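Bestari reuse store to take tangled craft scraps

The Bestari reuse store will begin accepting tangled bands, cord and craft wire in October, ending a rule that had sent mixed lots back home with the people who brought them in.

Until now, donors were asked to separate small stretchy or stringy items by type and color before dropping them off. Store manager Yolotzin Pacheco said most people gave up and threw the whole bag away.
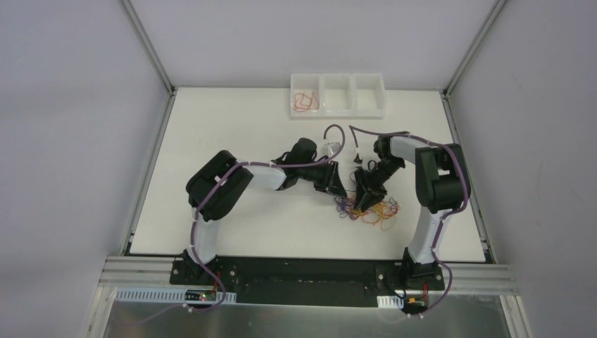

Donations will be accepted at the side door from 8 a.m. until noon. Lots should be dry and free of glue, and each bag should be small enough to close with one hand. Color does not matter. A heap with orange, red, yellow, purple and blue all mixed together, like the one on the white tabletop, can be handed in as it is. Sorted material will go out in paper envelopes, with 12 envelopes to a box, and teachers may take up to four boxes per term at no charge.

Uriel Alvarado, who runs the store's craft shelves, said the loose ends are the place to start. "If you pull on the middle, it gets tighter," he said. "Find an end, follow it back, and leave the knot for later." He asks donors not to cut anything, as short pieces are harder to place with schools.

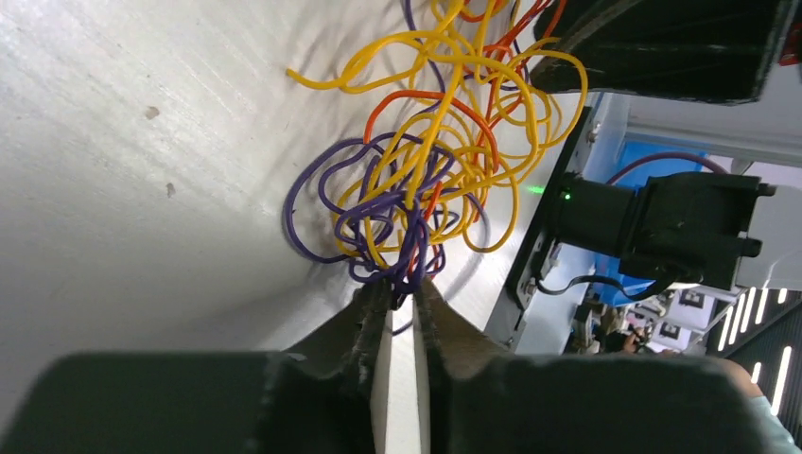 Purple, yellow and orange-red strands tangled together on the tabletop.

Bags holding needles, pins or broken glass will still be turned away. So will fishing line, which the store has no outlet for.

Vibeke Ketilsson, who teaches art to second graders, has put in for eight envelopes of yellow for a weaving unit. Requests for particular colors can be left at the front counter.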